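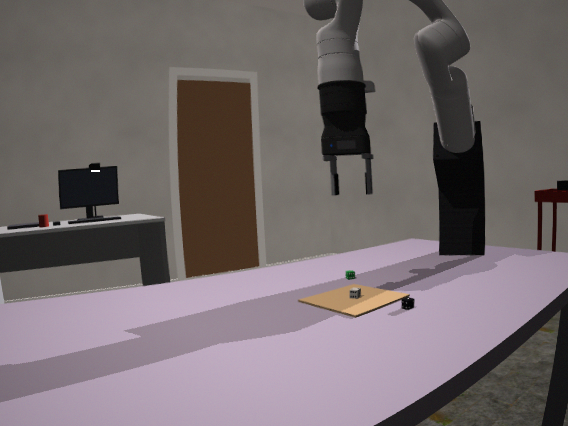

I met the owner of Sernell, the little bakery behind the Polák bus stop, at 4 in the morning, and she was already two coffees ahead of me. "You're late," she said, and handed me an apron.

She bakes 40 rye loaves a night, all from one starter she calls Sola (yes, it has a name, and yes, she talks to it). "My aunt kept it going for 14 years before me," she told me. "I killed half of it my first December. I cried on the floor!"

I asked what changed when the rent went up to 2345 a month. She laughed and kept shaping. "I stopped making croissants. I hated making croissants."

We talked a lot about flour, more than I'd planned. She won't buy the fancy stuff. "People want a story on the bag. I want it to soak up water the same way every time."

By six the first customers were knocking on the glass, and I had dough in my hair. She sent me home with a heel of yesterday's rye, which she says is better than today's. I ate it on the bus with no butter.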